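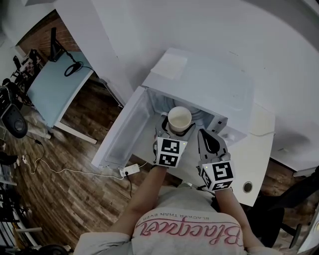 Figura 3. Nevera pequeña de puerta abatible colocada sobre el tablero blanco, con un vaso blanco en el momento de tomarse del compartimento.

Este sitio utiliza cookies propias y de terceros. Aceptar Configurar

Buscar en la revista Búsqueda avanzada

4.2. La nevera compartida y el problema del vaso

Entre todos los muebles y aparatos que recogimos en el estudio, la nevera pequeña ha sido, con diferencia, el que más conversación ha generado en el equipo, y quizá por eso le dedicamos un apartado algo más extenso de lo que su tamaño parecería justificar. En una cocina doméstica la nevera es un lugar con memoria: cada miembro de la casa sabe en qué balda vive la leche y quién dejó el tarro abierto. En una sala de trabajo, en cambio, esa memoria se reparte entre gente que apenas coincide, y el interior acaba organizándose por pura costumbre de la mano (véase la Figura 3).

Nos interesa sobre todo el vaso, porque es el objeto que peor encaja en las categorías habituales. Una botella cerrada pertenece a la nevera sin discusión; un vaso, no del todo. Se guarda a medias, por un rato, con la intención de volver a por él – y esa intención no siempre se cumple. Garba propuso en nuestras primeras reuniones la expresión «objetos de paso» para referirse a ellos, y la hemos conservado con mucho gusto, puesto que describe bien algo que los participantes de Javska y de Menemton contaban con otras palabras: que el vaso está en la nevera, pero no vive allí.

La altura importa más de lo que habíamos previsto. Una nevera pequeña apoyada en el suelo obliga a agacharse y a mirar de frente; subida a una mesa, como en la Figura 3, permite trabajar de pie, con el cuerpo inclinado y ambos brazos hacia el interior. Los participantes de Menemton, que disponían de las dos soluciones, preferían claramente la segunda, aunque reconocían que la puerta abierta ocupaba un espacio que en la mesa siempre hace falta. Conviene mencionar también el propio hueco interior: el rebaje redondeado de la pared del fondo y el saliente del mando, en la pared derecha, forman parte de la geometría que hay que tener en cuenta al meter y sacar recipientes sin tapa.

Registramos 300 operaciones de guardado y retirada, de las cuales 200 corresponden a recipientes abiertos. En estos últimos, el gesto más frecuente consistió en sujetar el recipiente por el costado y levantarlo ligeramente antes de traerlo hacia fuera, y solo en cinco ocasiones se arrastró sobre la base. Nos pareció una diferencia bonita, y bastante reveladora, respecto de las botellas, que se deslizan con mucha más confianza.

Queda pendiente la cuestión de la puerta. En dos de las salas, el lado de apertura se había decidido al instalar el aparato, allá por enero, y a partir de entonces todo lo demás (la silla, los enchufes, el sitio donde se dejan las cosas un momento) se fue acomodando a su alrededor. Volveremos sobre ello en el apartado 4.3, al comparar estas salas con la cocina de Nesard.

Última actualización: 2023-04-12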